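4.2 Fruit on the table: display, drift and the printed cloth

Fruit is the one category in our material that people put out on purpose and then fail to control. Cutlery goes back in a drawer. Bread goes back in a bag. Fruit is arranged, usually with some care, and then begins to wander. By the end of an ordinary evening the arrangement that opened the evening has become two arrangements, one of them on a dish and one of them wherever the fruit felt like going. We call the second one the overflow, and this section is mostly about it.

The households in the Dundeo sample kept table diaries for 14 evenings in February. They were asked to note what was put out, on what, and where it had got to by the time somebody cleared. They were not asked for opinions about their fruit, though many supplied them. One diary contains a full page on the moral character of grapefruit, which we have read several times and been unable to code.

Three findings from the diaries bear on the display itself. First, the plate is rarely full. Most households stop adding to a plate well before it runs out of room, and put the next piece down beside it. When asked why in the follow-up interviews, people said that a full plate looks greedy, or that things roll off, or that they had never noticed doing it and would like to talk about something else. Second, the large fruit gets the plate. Oranges, apples and pears are treated as guests of honor, while tangerines, plums and anything that could be mistaken for a tomato tend to be seated on the cloth. Third, the cloth matters more than we had planned for. Our original coding sheet had a single box for it, marked "cloth, y/n." We regret the box.

The trouble began with patterned cloths. On a plain cloth, the overflow looks like overflow, and somebody usually gathers it up. On a busy cloth, the same fruit looks as though it might be part of the design, and it stays out longer. Diarists with printed cloths wrote the word "nice" beside loose fruit far more often than diarists with plain ones, who preferred "mess." Figure 3 shows a cloth of the first sort, with citrus both on and off a white-rimmed plate and a Hello Kitty print underneath it all.
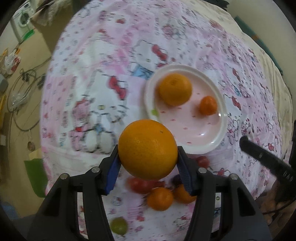 Figure 3. Mixed fruit on a character-print cloth. Two citrus fruits on the plate; the overflow, in reds, orange, dark purple and yellowish green, on the cloth. The large orange in front is held in a gripper.

It would be easy to make too much of the cartoon cloth. Earlier drafts of this section did, at a length our reviewers described as brave. The plain version is that character prints turned up in homes with and without children, and that adults defended them with more heat than they gave to any other object in the study. A cloth bought for a birthday party stays on the table for years. Its owners explain that it wipes clean, or that it was a gift, or that the good one is being saved. No household could say what the good one was being saved for, and in several cases it could not be found.

Color is a harder matter. We had expected people to group fruit by kind, on the theory that this is what shops do. They did so when unpacking and almost never again. After the first evening, the diaries describe groupings by size, by ripeness, by who was expected to eat what, and in one home by a system of color that the diarist called "warm to cool" and her husband called "your fruit thing." Red next to orange was common everywhere. The green piece was very often alone. We considered a social explanation for this and then noticed that most households owned only one.

Single pieces deserve a short note. A fruit that sits apart from the rest is the one most likely to be still there at the next entry, and the one after. Diarists stepped around it in their accounts much as they seem to have done in their kitchens. Several wrote that they had assumed somebody else wanted it. Under our coding rules such a piece counts as overflow for as long as it remains on the cloth, and becomes waste when it is thrown out. The rules have no term for the long middle period in which it is neither, and the second coder's suggestion, "furniture," was turned down by a narrow margin.

Two limits apply to all of this. The diaries record what people chose to write down, and people write more about an orange than about a plum. We also have no summer evenings, when melons would change the arithmetic of the plate completely. The next section turns to bowls, where the sides are higher and the disagreements are about what is underneath.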